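The Salt Widow, Volumes 1-6 (box set) - a review

Posted June 26, 2019 in Manga, Box Sets

I bought this box set for the map. There is a fold-out map of the Waturlow Isles tucked behind volume six, and I am a grown adult with a mortgage who will pay 70 dollars for a fold-out map. The manga that came with it is pretty good too.

If you haven't run into The Salt Widow yet, it's a historical fantasy by Aroha Pomare, drawn by Teófilo Palomino and published over here by Vukitz. The widow of the title is Gerier, who marries a provincial salt lord in chapter one, buries him in chapter two, and spends the next five volumes being told by men in large hats that she can't run a salt works. She runs the salt works. She also runs a small spy network, a ferry line and, for a few very funny chapters in volume three, a school for other people's badly behaved sons.

I'd read the first two volumes as singles a few years back and drifted off, mostly due to the covers. The old covers had Gerier gazing sadly at the sea. She does this exactly never. In the book she looks at the sea the way you'd look at a coworker who owes you money.

The story

Volume one is slow. I'll say it so you don't come back and shout at me. There's a lot of talk about evaporation ponds and who has the right to inherit them, and Palomino hadn't figured out how to draw horses yet, so everybody walks. Push through to the end of volume two, when Zervas turns up. He's the tax inspector sent to close her down, and he's the best thing in the series after Gerier herself. He is thin, polite, terrible at lying and allergic to shellfish, on an island that serves almost nothing else.

You can guess where that's going, and it goes there at the speed of a glacier. They shake hands in volume four. I had to put the book down and walk around the kitchen.

What I like is how Pomare handles the plotting. Gerier's schemes work when she's done the homework and fall over when she hasn't, and the reader gets the same information she does. The ferry strike in volume five is set up so far in advance that I went back and found the clue in a background conversation about rope. I felt very stupid and very happy. On the other hand the pirate story in volume six is padding - two chapters of it would've been plenty and we get five, one of which is mostly a song. 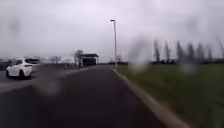
Do you need to read the prequel, Ash Harbor, first?

Leave it until after volume three. It's a single book about the salt lord's first wife, and it gives away the business with the ledger, which you'll want to find out alongside Gerier. It's also a much gloomier story, and starting there would leave you with the wrong idea of what you're in for.

The art

Palomino gets better in front of your eyes, which is one of the real pleasures of reading a long run all at once. In the early chapters every face is the same face with different eyebrows. By volume four you could pick out the dockworkers by their shoulders. The horses finally arrive in chapter 19 and they're lovely, and he's so pleased with them that they're in almost every chapter from then on, including one that takes place on a boat.

The clothes deserve a mention. Gerier's mourning dress changes a little in every volume, and by the end she's wearing it mainly to annoy people. The fight scenes are the weak spot. There aren't many, but I never had a clue who was hitting whom, and in the warehouse brawl I'm fairly sure one man gets knocked out by his own side.

The translation

Isla Ellery did the new translation and it's a big step up. The old one had everybody talking like a Victorian undertaker. Ellery lets the fishermen swear and lets Zervas be awkward, and the jokes land. She keeps the local terms for the different kinds of salt and puts a glossary in the back of each book. I didn't expect to have opinions about grades of salt. I have several now, and my family has asked me to stop.

A few typos did slip through. Someone is "granted an audients" in volume two, and two speech balloons in volume five are clearly swapped, so that for a moment a bishop appears to be proposing to a goat.

The box itself

Here I get grumpy. The slipcase is a tight fit, and I mean tight. Getting volume one out for the first time took both hands and a knee. Once one book is out the rest slide around and fall over, so you go from too snug to too loose with nothing in between. The corners on mine were dinged on arrival, though I blame the shipping for that.

The books are nice. Good thick paper, almost no show-through, and the color pages from the magazine run are back at the front of each volume. The inner margins are narrow, so the double-page spreads lose a strip down the middle, and the big storm in volume four suffers for it.

You also get a 40-page booklet with early sketches and an interview with Pomare, who comes across as somebody who would rather be fishing. And the map! The map is great. It's printed on both sides, with the trade routes on the back, and it'll never fold up the same way again.

Should you buy it?

If you like clever women winning arguments, slow romance and a surprising amount of bookkeeping, yes. If you own the old singles and were happy with them, borrow a friend's copy of volume five to see how the new translation strikes you before paying for it all again. Anyone who wants sword fights should look elsewhere.

The second box is due in September and will cover volumes seven to twelve. I've ordered it already. I've been told there's a chart of the tides.

Story: 4 out of 5
Art: 4 out of 5, 3 if you hate horses
Translation: 5 out of 5
Slipcase: 2 out of 5, and my knee agrees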